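Our Visit to the Hunero Open Day
Yamuna Pai, November 2022

I had been looking forward to this open day ever since our teacher put the sign-up sheet on the wall in September, and I wasn't disappointed! Our group of four started at the folding table, where the grippers are held by hand and a person does the job of the robot's arms.

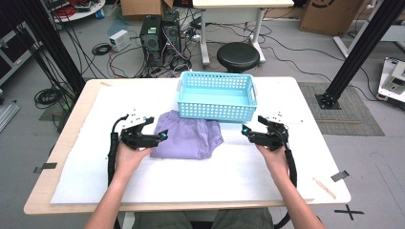
Our guide, Ania, was very patient with us – she must have answered the same questions all day long. She told us that the team had saved 431 tries at handling cloth and baskets, and that a good one can take up to 2 minutes. I would have guessed far less.

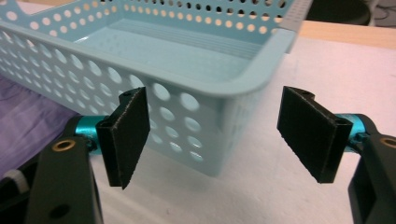

Gripper fingers open at the front wall of the basket

I would gladly go again next year, and I'd bring a longer list of questions.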